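Shop systems security checklist, with my comments

I did the July walk-round of the Quaye shop and stockroom with Kusum Garg, who looks after the tills. We started at 7.30 so we'd be out of the way before opening. Same checklist as last time, only I've scribbled more on it, so sorry for the length! OK means leave it alone, FIX means somebody has a job, and LOOK AGAIN means I wasn't happy but couldn't say why on the spot.

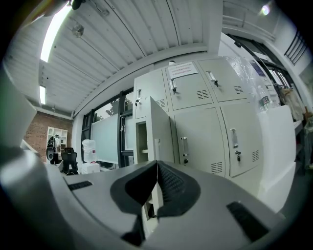
Zerkis Retail – Shop Systems & Security Team

Part 1. Tills and card readers

1.1 Card readers match the serial list. OK
Every one matched, which I was very pleased with after last year. Kusum keeps the list on paper by the cash office door and on the shared drive, and the two agree. Please keep doing both.

1.2 Readers checked for tampering (loose casing, odd stickers, anything stuck over the slot). OK
Give each one a proper wiggle. Till 11 has a scratch along the side that made me jump, but it's in the notes from last time with a sketch, so it's an old friend.

1.3 Tills lock themselves when left. FIX
They do lock, but the wait is set to 22 minutes and I can't think who chose that. A person could have a sandwich and a good rummage through the customer accounts. Two minutes, please, and if the weekend staff grumble send them to me.

1.4 No shared logins. FIX
Oh dear. There's still a login called "till" and everyone knows the password, me included now. I know it's quicker when there's a queue to the door, but when a refund looks funny we have no way of telling who did it. Ashok Sengar is setting up PINs for everyone and will turn the old login off once the last person has theirs.

1.5 Till software up to date. LOOK AGAIN
Bririx (the till software) says it's current on all tills, but the back office machine showed an older version number than the shop floor. Might be how it's meant to be. I've asked.

Part 2. Network and wifi

2.1 Customer wifi kept apart from the tills. OK
I sat near the fitting rooms with my own laptop and tried to reach the tills from the guest network. Got nowhere at all. Lovely.

2.2 Guest wifi password changed. OK
Changed and up on the new sign. The old sign was still on the wall by the lift, so I took it down.

2.3 Comms cupboard locked. FIX
It was shut but the lock hadn't caught. You have to lift the door a bit as you turn the key, and I only know that because I did it wrong three times myself. Needs a joiner, or at least somebody with a screwdriver and some patience.

2.4 Spare network sockets switched off. FIX
The one behind the gift wrap counter is still live. Ashok can do it from his desk.
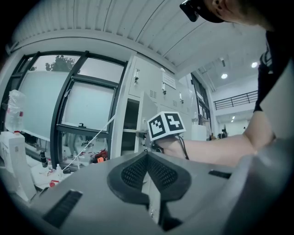 Part 3. Customer records

3.1 Loyalty accounts nobody has used for two years are deleted. FIX
The Loma loyalty system is supposed to flag these for us and the list has 192 on it. Kusum had been waiting for me to say yes, and I'd been waiting for her to ask. So yes! Clear them, and keep the deletion report.

3.2 Paper order forms shredded after collection. LOOK AGAIN
Most are. I did find a tray of them under the collections desk with names, addresses and phone numbers on, and some were from the spring. They went through the shredder before I left, but I'd like the tray itself gone, as it'll only fill up again.

3.3 Exports to spreadsheets logged. FIX
The log stops at entry 109 and then there's nothing, though I'm sure marketing have had a list since then. If you pull customer details out of Loma, write it down: who, when, what for, and when you deleted it. A scruffy note is fine.

3.4 Old accounts closed for leavers. OK
Checked against the rota. All gone, including the summer temp who left early.

Part 4. People

4.1 Staff know what to do with a dodgy email. OK
I asked four people and all four said "don't click it, ring Ashok", one of them before I'd finished the question. Very cheering.

4.2 Visitors and engineers signed in. LOOK AGAIN
The book is there and the pen isn't. A few lines have a first name and no company, so could whoever is on the side door please ask for both, and see a badge.

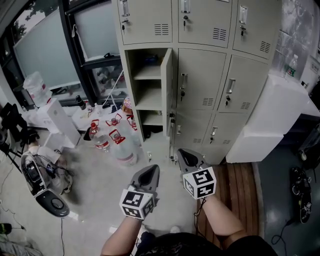

Lockers, with one door open.

4.3 Phone number for reporting a problem is by every till. FIX
Two tills still have the old number. Kusum has the new stickers in her drawer.

Next steps: 1.3 and 1.4 first please, then the socket at 2.4. I'll pop back in the afternoon once Ashok has the PINs done, and I only plan to redo the FIX lines unless somebody wants me to see something else. Any questions, ring me or catch Kusum before ten.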